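The Case for Testing the Simple Tool First

Institutions that purchase automation equipment tend to compare grippers by what they can hold. Payload, stroke and grip force fill the data sheets, and the hand with the most fingers usually wins the budget. It is the view of the Enden test laboratory that this order of evaluation should be reversed.

In July the laboratory completed a comparison of three end tools on one arm: a two-finger gripper from Böttcher, a suction head supplied by Kumstead, and a plain rod with a rounded tip. Each tool was given 100 trials under the same controller. The rod cannot lift anything. It can only push. Even so, it finished 90 of its trials within the time allowed, while the two-finger gripper finished 71.

These results should be read with care. The tasks concerned moving small objects across a flat surface, and a bin or a shelf would have produced a different ranking. Kai Hagedorn, who designed the trials, has argued that this is precisely the reason to run them. A pushing tool has no grasp to plan and no fingers to calibrate, and any failure must be traced to the camera or the controller.

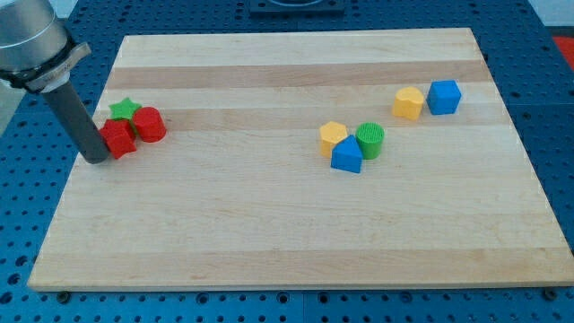
Toy blocks serve well for this purpose. A cube, a star and a cylinder do not respond alike to the same push, and a controller that treats them alike will soon be found out. Such faults are easily hidden by a capable gripper, which closes around its own positioning errors.

The laboratory therefore recommends that buyers ask suppliers for pushing results before any grasping results are discussed. Clistine has agreed to provide them with its next controller.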